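3.2 Grout, colour and the second rinse

I'll admit I came to bathroom renovation research sideways, through my own leaky tub in Pudmont (a long December, that one!). We asked 400 homeowners which wall surround they'd pick again, and the grey Vultex panels won easily.

12 shares 3 comments

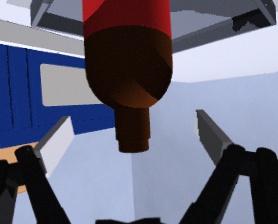 Figure 5. Inverted bottle with red label band, rendered.

By Kaan Akyol and Eugénie Bodin
Wednesday, August 4, 2021

Cleaning time was my favourite bit of the survey. Tile owners grumbled about grout, and fair enough, I do too. Panel owners mostly wiped down and got on with their day, though eight of them told us the corner seams had discoloured. Eugénie reckons that's a sealant problem and I think it's the installers, so we've left both readings in and take them up again in Section 4.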